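Bernadette Dolan
8 May 2018

I was in the Zurdale council chamber last night for the debate on the merger with Plondus. It finished very late and my notes are long, so I will put them here in small pieces. Please be patient with me.

For people who don't follow this: the proposal is to make one council out of two. Zurdale is the town. Plondus is the smaller council on the other side of the river. They already share the rubbish collection and the library van.

The idea is old, but it became serious in December, when both councils agreed to pay for a study. The study was done by a consultancy called Prorkamero. It came out in spring and it recommends the merger, with conditions.

Last night Zurdale had to say if it goes to the next step. The next step is a formal public consultation. It was not a vote on the merger itself, and I repeat this because several people in the public seats believed that it was.

The public seats were full before the start. The clerk allowed people to stand at the back, then somebody asked about the fire rules and the people at the back had to go down to the hall and listen through the loudspeaker.

The loudspeaker in the hall was bad. I know it from those who were there, one of them wrote to me at midnight to ask what the council leader had said in her first speech. I will come to it. 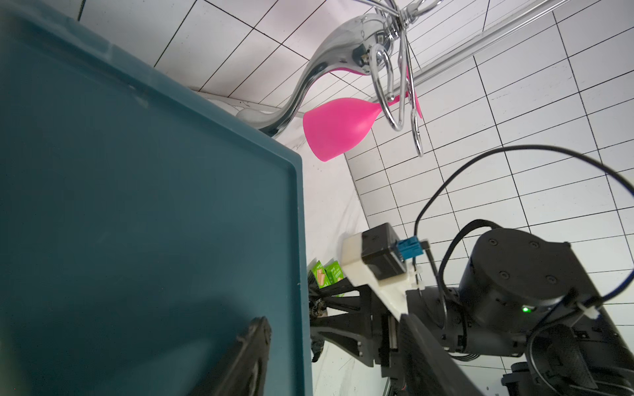
The leader opened. Her argument was money, as we expected. Two councils have two planning offices, two sets of auditors and two chief officers, and the grant from the government is smaller each year. She said she would prefer to choose the merger now than to be told to do it later.

She spoke without paper and quite calmly. I have heard her much more nervous about parking.

Then the opposition. Their leader said the savings in the report are "hopes in a table". He wanted to know why the cost of moving the staff to one building is in an appendix and is not in the summary. I looked, and he is right, it is in an appendix.

The leader answered that the appendix is part of the report and that every member received it. This is also right. They went back and forward on this for longer than it deserved.

After that the petition. It was handed in by residents of Coste, the village that belongs to Plondus by the map but goes to school and to the doctor in Zurdale. It asks for a referendum before any decision. It has 2370 signatures.

Coste itself has some 900 people, so it is clear that many signatures came from other places. The organisers don't hide this. They collected in the market in Zurdale too, and outside the swimming pool.

One councillor said that for this reason the petition should not have much weight. There was noise from the public seats and the chair had to ask for quiet. Personally I don't see the problem. The merger would change things for all of those places.

The speaker for the petition was a retired teacher. She was allowed to speak and she used her time well. Her main point: in Coste they don't know today whom to ring when the road floods, and they are afraid that with a bigger council they will know it even less.

She did not say she is against the merger. I want to be careful here, because I have already seen posts that call it "the petition against". The text asks for a referendum. You can sign it and be in favour.

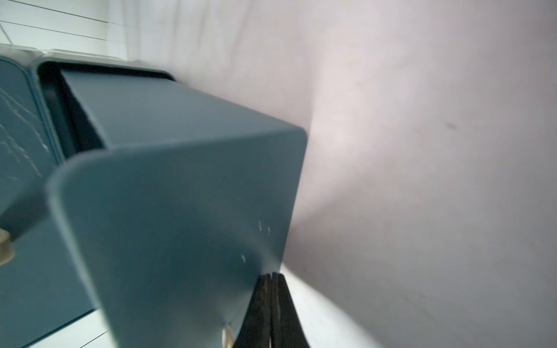 Bernadette Dolan
Council reporter, Zurdale and Plondus

To continue with the debate. After the petition there was a short break, and after the break the tone was harder.

A councillor from the governing group, one of the longest-serving members, stood up and said he would not vote with his own side. He said he had promised his voters at the last election that there would be no merger without a referendum, and that the leaflet with this promise still exists.

He had brought the leaflet. He read from it. The council leader looked at her tablet during all of this and did not look up.

He spoke for 20 minutes, and the chair reminded him of the time more than once. Some of it was about the history of the bridge. But the part on the promise was heard in complete silence.

The answer from his group came from the deputy leader, who said that a consultation is a way to ask people, and that nobody has excluded a referendum afterwards. The opposition asked at once if he would write this into the motion. He said it was not the moment for it.

This was for me the most important exchange of the evening. If a referendum is not excluded, why not write it? And if it is excluded, better to say so. I asked the deputy leader the same thing on the stairs and he told me that he had "nothing to add to the record".

Some of you are asking what Prorkamero says about referendums. Nothing. I searched the report this morning. It speaks of "engagement with residents" and gives a calendar for meetings and an online form. It was not asked to study more than that, I suppose.

The report does give two possible names for the new council, and both use Zurdale first. It sounds like a small matter. In Plondus I can promise you it is not small.

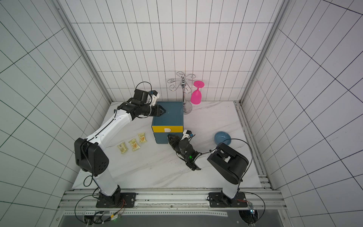

There were amendments. The opposition proposed to wait until the cost of the building is checked by somebody independent. It failed.

A second amendment asked that at least one consultation meeting is held in Coste itself. This one passed with no one against, and it was the only time in the evening when the whole room applauded.

Now the vote. The motion to start the consultation passed with a majority of three. The councillor with the leaflet voted against, as he had announced. One member of the opposition abstained, and I don't yet know the reason. I have asked her.

What happens next: Plondus must vote on the same text. Their meeting has been announced but the agenda is not published yet. If Plondus says no, the process stops there, whatever Zurdale has decided.

And Plondus is not certain at all. Their chair was in our public seats last night, on the side, taking notes by hand. I asked her for a comment and she was polite and said she had come to listen.

People who know that council better than I do tell me it is very close, and that the question of the referendum can decide it. Two members there have said already in public that they want it in writing.

So it is possible that the sentence which the deputy leader didn't want to write will have to be written anyway, only by the other council. Then the text would be different and it would need to come back to Zurdale for another vote. I checked this with the clerk this morning and she confirmed it.

A few answers to your replies, because there are many and I can't do them one by one.

Will the council tax change? Not before a merger, if there is one. The report says that the two rates would have to come together over some years. Plondus pays less now. You can work out why some people there are worried.

Will the library van stop? I found no sentence about the library van in the motion. It is already shared, so I would not expect a change from this, but I will ask.

Was there shouting? Two or three times from the public seats, nothing terrible. One man was asked to leave and came back later and sat down quietly. I don't think it is the story of the evening.

Why was the video stream without sound at the beginning? The council says a technical fault. The full recording should be on the website when they have repaired the first part. I have my notes for that part if someone needs a quotation.

Is the councillor with the leaflet going to leave his group? He told me no. The group told me it is "an internal matter", so draw your own conclusion – I prefer to wait.
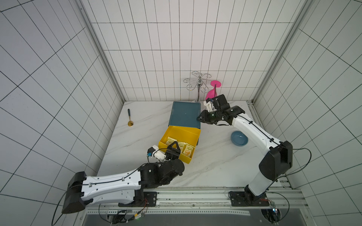
Two robot arms at the near edge of a marble tabletop, with white tiled walls behind.

One correction to something I wrote last week. I said that the study was paid half by each council. It was paid according to population, so Zurdale paid the greater part. A reader from Plondus noticed it and she is right. I have corrected the article.

Another reader asks if I am for or against. I live in Zurdale and I cross the bridge most days, and I can see good reasons on the two sides. What I would like is that the cost of the building is in the summary, where people read it.

Also, a request. If you went to the meeting and you were in the hall downstairs, please write to me and tell me what you could hear and what not. The clerk says that there were no complaints, and I have received several.

The minutes will be published as a draft first. If you gave your name to speak, check that it is spelled correctly, they are quite willing to change it if you ask early.

For Coste: the consultation meeting there has no date and no place yet. The school hall was mentioned, but the school has not been asked, or it had not been asked when I telephoned at lunch.

I will be at the Plondus meeting and will write from there as long as the battery of my phone permits it. Their chamber is small, so if you want to sit, go early.

The report by Prorkamero can be read at the town hall desk in paper form, and also on both council websites. The appendix with the building costs is a separate file with a very long name. Look for it at the bottom of the page.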